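Week 2 notes, January 2019. Health Facilities Planning, section taught by Azadeh Shokri.

## Moving patients into a replacement building

A replacement hospital is handed over in stages. The contractor certifies the building, the owner tests the systems, and only then does the clinical move begin. Most of the trouble in the Postotano case came from starting the third stage before the second was signed off.

**Terms**

- *Decant*: temporary relocation of a department while its space is rebuilt.
- *Commissioning*: testing of air, water, power and medical gas under load.
- *Go-live hour*: the time after which new admissions are taken only at the new site.
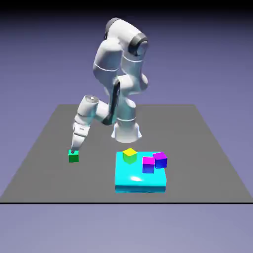

Departments move in order of dependence. Pharmacy and the lab go first, wards next, intensive care last -- the old unit stays staffed until its final patient has left. Draw the order as a linked chain before assigning dates. The white arm has seven segments rising from one base, and a move plan can be sketched the same way, with the pharmacy at the base and the wards further out. A delay at the base shifts everything beyond it.

## Bed numbers

Postotano planned for 148 beds and opened with 30 fewer. The shortfall was in nursing posts. Thiện Lã's reading (handed out in December) gives the staffing tables. Note that the tables count funded posts, including vacant ones.

Overlap costs are easy to miss. For 8 days both sites needed security, cleaning and an emergency entrance. Put overlap on its own budget line.

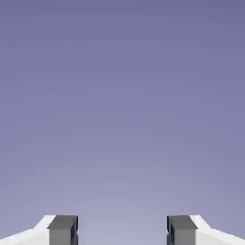 *Fig. 2. Two gripper fingers against a plain lavender background.*

**For next session:** read Giang Tôn on patient transfer by ambulance, and bring a one-page move order for a hospital with a single operating suite. State the go-live hour and who has authority to postpone it.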